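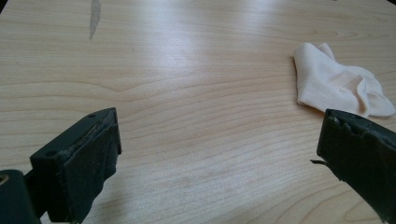 What does a perception and planning engineer do at Kamalwood?

You write the code that decides where a gripper should go next, and you find out why it went somewhere else. Most of our work is with cloth: socks, towels, napkins, pillowcases. The job covers the path from camera input to motion command, along with the tools we use to replay and compare runs.

Kamalwood makes software for laundry sorting and folding cells. We don't build arms. Our customers buy those separately and we supply the control and perception layer, which we call Sunine. There are 18 of us, and seven work on Sunine full time. We are hiring one more person for that group.

The work

You will own the grasp proposal module. It takes wrist camera input and returns a ranked list of grasp poses for a soft item on a flat surface. It does well on towels and poorly on small items that land bunched up, where the cuff is hard to tell from a fold. Pale fabric on a pale table under glare is another known weak spot. We want someone to take this over, measure it properly, and improve it.

You will also work on the planner that sits behind it. Right now the planner and the grasp module exchange messages through a layer that was written in a hurry. It drops timestamps in some cases. Fixing that is likely to be your first task.

The rest of your time goes to Lunemari, our internal replay tool. It loads recorded demonstrations and lines up video, gripper width and estimated pose on one timeline. Our archive holds roughly 800 hours of recordings. Search is slow, and labels from the older sessions do not match the current format.

Expect to spend part of most weeks at the test bench. Everyone on the Sunine team records demonstrations and labels data, including the lead.

What we need from you

Good C++ and Python, and code you can show us or talk through in detail.
Working knowledge of camera calibration, rigid transforms and basic filtering.
Experience getting a vision model to run on real hardware within a time limit.
The habit of writing down what you tried and what the result was.

Useful but not required

Work with cloth or other soft objects.
Motion planning in a shipped product.
Some front end experience, for Lunemari.

We do not ask for a particular degree. If you have spent your time on a different kind of robot, or on cameras with no robot attached, please apply anyway.

Terms

Full time, permanent, 40 hours a week. The job is based at our Kneževič Street office, with up to two days a week from home once you are settled in. Travel to customer sites comes to a few trips a year, usually two or three nights each. You get 25 days of paid vacation plus public holidays, and the office closes for the last week of December.

How to apply

Send a resume and a short note on a perception or planning bug you tracked down. One page is enough. Put reference number 44 in the subject line and use the jobs address on our contact page. Please do not send a cover letter as well.

Applications close at the end of July 2018. We reply to all of them. The process is a phone call, a paid half-day exercise using our recorded data, and a visit to the office to meet the team.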